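Liltik word list, plain text edition. Last updated February 12, 2020.

Liltik is a list of household words collected for people learning to read and write English as adults. It grew out of handouts used at evening classes in Malcombe. The list has 1,101 entries.

## Files

- `words.csv` is the full list, one word per line
- `starter.csv` is a short list of 200 words for new readers
- `NOTES.md` has spelling choices and open questions

## Columns

| Column | Meaning |
|---|---|
| `word` | the word in American spelling |
| `room` | kitchen, bath, bedroom, yard or other |
| `level` | 1 (easiest) to 5 |
| `sentence` | one short sentence using the word |

Afroza Nanayakkara wrote most of the sentences. Levels were set by two teachers working apart, then compared. Where they disagreed, the higher level was kept.

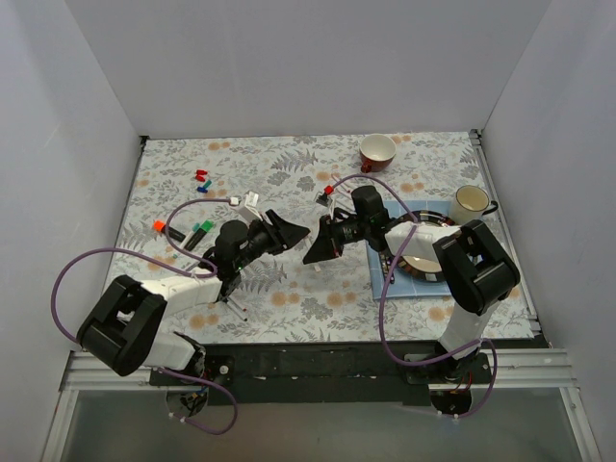

Words with two common spellings get one row, and the other spelling goes in `NOTES.md`. Plurals are left out unless the plural is the form people use, as with "scissors" and "pajamas". Brand names were removed in September, which took out 111 rows. A few may have slipped through, mostly in the cleaning supplies.

## Known problems

- `room` allows one value only, so "towel" is under bath and nowhere else.
- Level 5 is thin. Most of it is tools and plumbing.
- Some sentences still use "davenport" for "sofa". Wian Mathebula is changing these.
- Old copies of `starter.csv` have a stray blank line at the end. Delete it before importing.

## Use

Copy, print and change the list as you like. Please keep the name Liltik on printed copies so teachers can find the newer version. The files are UTF-8 with commas and a header row. Sentences that contain a comma are in double quotes.

Send corrections to Albane Royer with the word and the column that needs fixing. New words should come with a sentence of ten words or fewer.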